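Stestora kitchen arm kit -- review meeting, December, 3 p.m.
Present: Malathi Annamalai (chair), Jelle De Smet, Zulema Durán

1. Malathi opened with the Stestora quote: $3,471 for the kit.
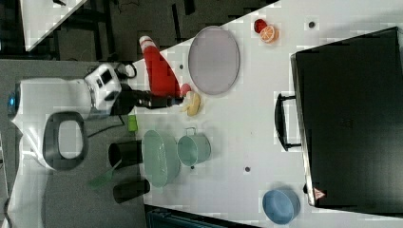

Jelle asked if support is included. It is -- first year only.

2. Toy food set is $359 extra. Zulema wants it. 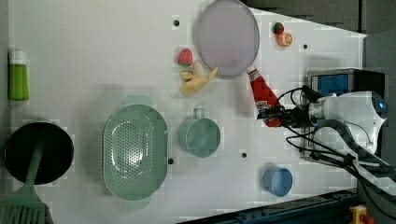
Ketchup bottle in the gripper

3. Table panel: hole spacing to be confirmed with Stestora.

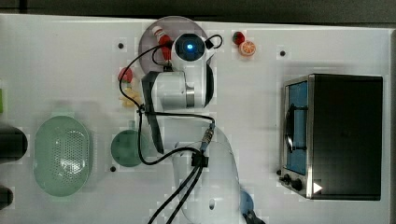 Zulema to get a second quote from Nuvero.

Closed 4:10 p.m.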